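August, late

Budget night. I've had the spreadsheet open since tea and my eyes are gone, so this goes in the diary and then I'm off to bed.

Finally got the Jelari quote back. They want 15 per cent up front before they'll even book the training day, and freight from Drarnusham is extra again, with no figure given, just "to be advised". I rang and got the hold music for ages. The Clikstead mob were much nicer on the phone but they only do leases, and over 50 months the lease comes out dearer than buying the thing outright. I did it twice to be sure, once with the calculator and once on the back of the rates envelope, and got the same answer both times (a small miracle with my sevens).

So what I've got down for now is one arm, bought, and the spare gripper fingers on a separate line so they can be chopped if the grant comes in short. $200 for clamps, cable ties and a decent power board. $67 for non-slip mat. I left out the second camera mount and I'm already sorry — might sneak it back in under sundries.

The bit I keep getting stuck on is crockery! Everything in the plan is kitchen work, pitchers and glasses and lidded tubs, and I'd only allowed for one set of each.
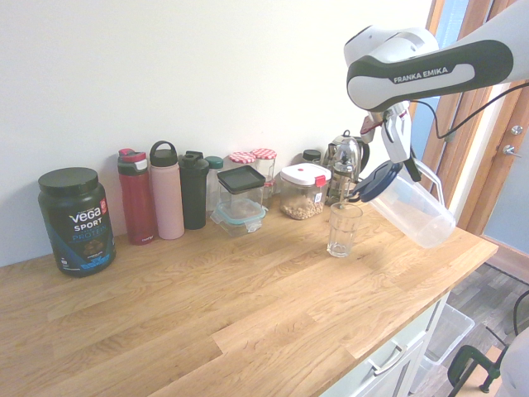 Plastic for the pitchers, then, and the cheap tall glasses by the carton, and we can argue about nice ones next year. Same goes for the containers with the clip lids, I'll get those from the op shop if they've got any going.

Still need to ask Yeh whether their service plan covers the wrist joint or only the base, as the brochure manages to say both on the same page. And measure the bench again, properly this time, with the steel tape. I wrote the depth on my hand this morning and then did the washing up, like a galah.

Kettle's on. Peppermint, then bed.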